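Progress report to Tolbridge, period ending 6/11/25
Pillo desk kit: hardware sorting and rod check

We said in May that all 300 rod sets would be checked and rebagged by the end of this period. They are not, and I don't think the new target will hold either unless the bench changes.

Munder delivered the full 300. The packing list says every set is complete. I would not take that on faith. Of the sets opened first, 7 were short of small parts, and the supplier's reply was that we must have dropped them. Maybe. The desk is shared with the power strip, the chargers, a binder and whatever else gets put down there, so I can't rule it out.

The rods are still checked by hand, one at a time, held between the fingers over the desk. It is slow and it depends on who is looking. Mikuš promised a gauge that would settle the matter. I have yet to see it.

We ask for four more weeks and a separate table. The extra money offered for labels can wait. 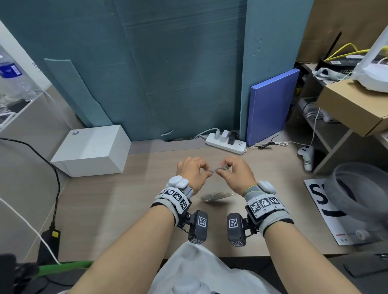

Tolbridge replied that four weeks is fine, but the short sets should go back to Munder now, before anyone argues further over who lost what.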